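Grolton Two-Arm Build, Section 11: First Pick from the Carpet Table 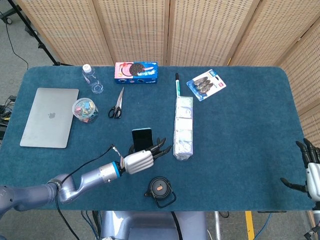 Fig. 11-2. Left hand holding a phone, right hand open over the table.

1. Spread a good mix of household things on the carpet. Scissors, a bottle, a box of cookies, go wild!
2. Run left_grip and watch those fingers close. It's a great moment.
3. Open the right hand fully before moving its arm.

Caution: Leave slack in the wrist cable.

Note: If you see error 424, home both arms and repeat step 2.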